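Notes from the Cable Drawer

Our May request for unwanted power supplies went better than planned. The Isgate branch alone dropped off 37 of them, most wearing a full skirt of leads, and the shelf that was meant to hold the lot now holds a plant and a grudge. Everything else is on the floor, where it can be found by anyone walking past in socks.

So this month's item is about connectors, and in particular the old white multi-pin kind that goes in one way round and lets you find out which by trying the other first.

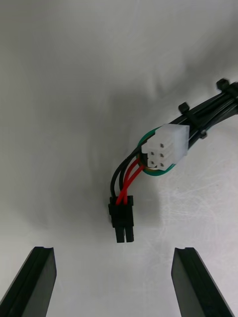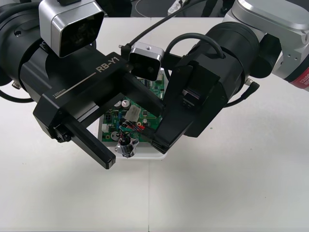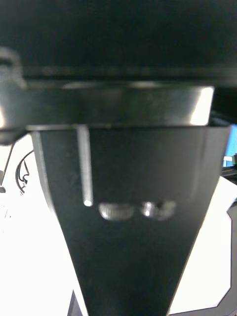

Look before you push. Line up the latch, hold the housing by its sides, and leave the wires out of it. Pulling on wires is how Fundivari came by its box of 400 loose pins, which we are still sorting, and which we would happily trade for almost anything.

Zip ties are welcome, two to a bundle. Trim the tails if you can bear to. Please don't tie a lead so close to the plug that it can't bend, however smart it looks in the drawer.

Boards go flat in a tray, one to a tray. Stacking them was tried at the Meltia sale and the results are in the scrap bin, under M.

Sorting resumes June 19, 2020, with room for 6 at the long table. Bring side cutters. Ours have wandered off again.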